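A morning at Sturnum, or how you teach an arm to tidy up

I'd been promising myself a visit to Sturnum ever since my neighbour's daughter did her work placement there, and in June I finally got my act together and put my name down for one of their open mornings. You have to book ahead, by the way. They take small groups, and ours filled up on the first night the form was live. There is parking behind the building but it's tight, and if you drive anything bigger than a hatchback I'd leave it on the street and enjoy the walk.

We were met at the door at half past nine by Tanko Obi, who runs the visits and has the sort of voice that carries nicely to the back of a group without ever seeming loud. He gave us each a sticker with our first name on it and a cup of very decent coffee, and then he took us upstairs to a meeting room for the talk. I'll admit I had been dreading the talk. I worked in libraries for most of my life and I thought it would all go sailing over my head, but it was pitched just right, and there was a grandfather in the second row who asked all the questions I was too shy to ask (thank you, whoever you were!).

The short version, as I understood it, goes like this. In the old days, if you wanted a robot arm to pick something up, you told it exactly where the something was, down to the millimetre, and heaven help you if anyone bumped the table. What they do at Sturnum is collect examples. A person guides the arm through a job while the computer records everything: where each joint was, what the cameras saw, when the fingers opened and when they closed. Then they do it again with the object somewhere else, and again, and again, and all of that goes into a learning system they call Kobzar. Each of these recordings is called an episode, which made me think of television, and Tanko said they've heard that one before.

A good session is 50 episodes. Radymyr Stelmakh, who looks after the collecting side, told us the team's record for a single day is 134, and that he wouldn't recommend it, as the last lot had to be thrown out when everyone got tired and sloppy. I found that rather comforting. He said the machine learns your bad habits every bit as faithfully as your good ones. If you hesitate before you grab, it will hesitate too. One of the operators used to pause and wiggle the fingers a little before closing them, just a nervous tic, and for a whole fortnight so did the robot!

After the talk we were split in two, and my half went down to the collecting room first. I had pictured something like a hospital, all white coats and airlocks, and what we walked into was much more like an office. Carpet on the floor, keyboards, swivel chairs, people's things about the place. We were asked to stay along one side and not to lean on anything, and to keep our voices down while an episode was being recorded, although nobody could tell me whether the robot would mind. (There's no microphone. I think Tanko just likes a bit of hush.)

Arsen Chornovol was driving that morning. He uses a smaller arm, a sort of little sibling that he holds by the hand, and whatever he does with the small one the big one copies. It's lovely to watch, a bit like a very slow dance lesson. He says the trick is to look at the object and never at your own hand, the same as when you're learning to ride a bike and you mustn't stare at the front wheel. The job was about as plain as a job can be: pick a thing up, carry it across, set it down. They do the plain ones over and over, with different small objects and from different starting spots, and Định Sầm keeps a list on a clipboard so that no corner of the table gets neglected. I loved the clipboard. All that computing power and there's still a pencil on a string.

I asked Định what makes an example worth keeping, and he thought about it for quite a while before he answered, which I always like in a person. He said it ought to be smooth, and it ought to be a little bit different from the one before. If every episode is perfect and they're all the same, the system does beautifully until something moves by the width of your thumb, and then it's hopeless. So they nudge things on purpose, and now and then Arsen will deliberately come in at a poor angle and correct himself, so that Kobzar gets to see what correcting yourself looks like. I've been turning that over ever since.
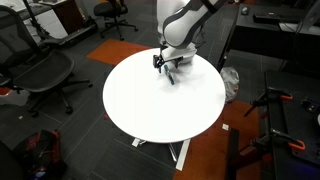
What surprised me most was how gentle it all was. I suppose I'd expected clanking. The whole group ended up going quiet without being asked, and a little girl beside me was holding her breath each time the fingers closed, and letting it out again when they opened. When Arsen had finished he got a round of applause, and went quite pink.

Then it was upstairs again to see where the episodes end up. Obed Akpalu had one of the morning's recordings on a big screen and showed us how he trims the dead time from the start and finish, and how he labels each one with a short sentence saying what was done. They use a program called Jiveo for this, and he let a few of us have a go. I labelled two. My first sentence was far too long (you'll be astonished to hear) and Obed kindly helped me prune it. He needs 200 good ones before it's worth starting a training run on a new job, and the rest of the afternoon's work for him was going to be watching, trimming and typing. He puts the cricket on in the other ear.

A few practical bits, if you're thinking of going. The tour takes two hours with the coffee. There's a lift, but it's slow, and there's nowhere much to sit in the collecting room, so say something to Tanko beforehand if standing is hard on you, and he'll organise a stool. Children are welcome from age eight. Photos are fine if you turn your flash off. And the bakery on the corner, Wamari, does a cheese and spinach roll I'd cross town for, though they'd run out of the sausage ones by noon. The number 52 bus stops right outside it.

I've already put my name down for the next one. Radymyr says they're hoping to start on folding tea towels by then, and I have some opinions about that which I intend to share.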